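About Susberg

Susberg is a small upholstery and furniture repair school. We teach adults how to strip, mend and re-cover chairs, stools and small sofas, and we take in repair work from the public on the days when there is no teaching.
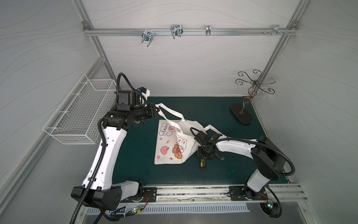
The school was started by Madalena Abreu, who trained as an upholsterer in a chair factory and later worked on her own for hotels and private customers. She began teaching in the evenings at the back of her workshop. The first class was for beginners and ran for one term. Enough of the students wanted to carry on that a second class was added, and then a daytime one. The teaching took up more of the week than the repairs did, so the business was renamed and the old workshop name, Gukum, was kept for the repair side only. If you have an old invoice from Gukum, it is the same people and the same telephone number.

What we teach

Most people join us on the beginners' course. You bring a drop-in seat, usually from a dining chair, and learn to take off the old cover, look at what is underneath, replace the webbing and build the seat up again. We use traditional materials on this course, mainly hair and hessian, and we show modern foam work towards the end so that you know how the two compare.

After that there are three ways to go on. The traditional course covers sprung seats, stitched edges and deep buttoning. The modern course covers foam, zips, piping and loose cushions. The frame course is for people who want to re-glue joints, replace broken rails and deal with woodworm before any fabric goes on. You can take them in any order, but anyone who wants to do a sprung armchair should have finished the beginners' course or be able to show us similar work.

Classes are kept to 8 students. We tried larger groups for one year and the people at the far bench spent too long waiting for help. A class that size also means that everybody has a full bench for the whole day, with room for a chair on trestles beside it.

We do not set exams. Students who want a qualification can use their finished pieces as part of a portfolio elsewhere, and Madalena will write a short letter saying what work was done here and how much help was given.

Materials and tools

Hammers, webbing stretchers, shears, regulators and staple guns are provided and stay at the school. The sewing machines are shared. Tacks, twine, webbing, hessian and wadding are included in the course fee for beginners and charged at cost on the other courses. You buy your own top fabric. We keep pattern books from several mills, and students can order through us at the trade price plus postage.

Please check with us before buying second-hand fabric for seating. Curtain material is often too light and will wear through at the front edge. We would sooner look at a sample in the post than see a finished chair come back a year later.

Offcuts are sorted by size and sold by the bag. Used horsehair that is clean enough is washed, teased out and used again. Old foam cannot be reused and goes for disposal, which we pay for.

Repairs

Gukum takes on chairs, stools, window seats and small sofas. We do not repair recliners, car seats or leather suites. Send photographs first, with one of the underside, and we will give you a price range. A firm price follows once we have seen the piece. There is a waiting list for most of the year, and it is longest in the months before Christmas.

Collection and delivery are handled by Odukoya, a local carrier we have used since the early days. They charge separately and you can arrange your own transport if you prefer.

The bursary

The Wuveck bursary was set up by a former student and pays the full fee for two places a year on the beginners' course. It is open to anyone on a low income and no experience is needed. Applications are a single page: tell us what you would like to repair and why you want to learn. Decisions are made in June for courses starting in the autumn.

Visiting us

The school is on the ground floor, with level access from the yard and a wide door on that side for furniture. Parking in the yard is for loading only. Visitors are welcome to look round on teaching days during the lunch break – please ring first so that we know to expect you.

Dogs cannot come in, as there are tacks on the floor however often we sweep it. Wear shoes with a solid sole for the same reason.

Course dates and fees are on the Courses page. For anything else, use the contact form or leave a message on the workshop telephone, and we will ring back at the end of the teaching day.

This page was last updated on Sunday, May 24, 2020.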